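3.2 What people keep and where they keep it

I should say up front that I went into the Restdale interviews expecting to hear about reading. What I got was furniture! We talked to 178 households, and when I asked which books mattered most to them, a lot of people skipped the titles and told me about the shelf — who had owned it, which room it used to be in, how they got it up the stairs.

The catalog we put together lists 3,922 books, and I coded each one by where it lived in the home. My coauthor Isamu Uchida coded them again on his own, and we argued over the leftovers (mostly cookbooks, which wander). Books kept in the living room were the ones people called "the good ones," even when they admitted they'd never finished them. Paperbacks went to bedrooms and hallways.

Small pieces came up more than I'd planned for. Plenty of homes had no bookcase at all, just a cabinet with a bit of open shelf on top, as in Figure 2.

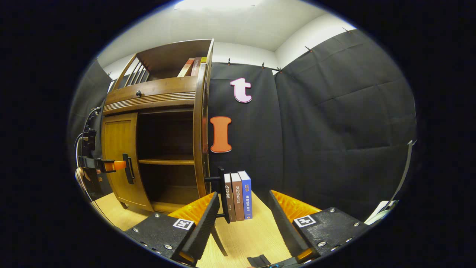 Figure 2. Wooden cabinet with books on the open upper shelf.

People with only that much room had to choose, and they had a lot to say about choosing. One woman in Cutance swaps hers out every February and boxes up the rest. I come back to her in Section 4, where I look at what happens to the boxes.

4 comments · 2 shares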